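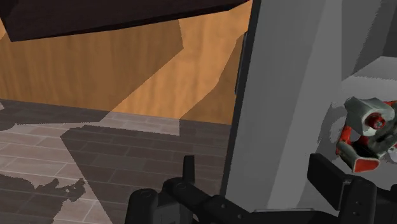 Wood-grain wall and tiled floor, computer rendering

About Mesto

Mesto is a research and training office for people who work in and around parliaments. We write plain guides to procedure, run courses for new members' staff and answer questions on standing orders, committee powers and the rules for removing office holders.

We started in Berholm 17 years ago as a newsletter with 168 subscribers. It now goes to 3,000 readers every Tuesday when the chamber is sitting. During recess we publish longer papers, mostly on constitutional reform and election law.

Mesto takes no money from political parties or candidates. Our income comes from course fees, subscriptions and a yearly grant from the Duvano Trust, which has no say in what we publish. Corrections are printed at the top of the next issue.

The library holds the Meléndez papers, a private collection on upper house voting - readers are welcome by appointment. Please give us two working days' notice. The reading room closes at 4.30pm.

Courses
Publications
Library
Contact us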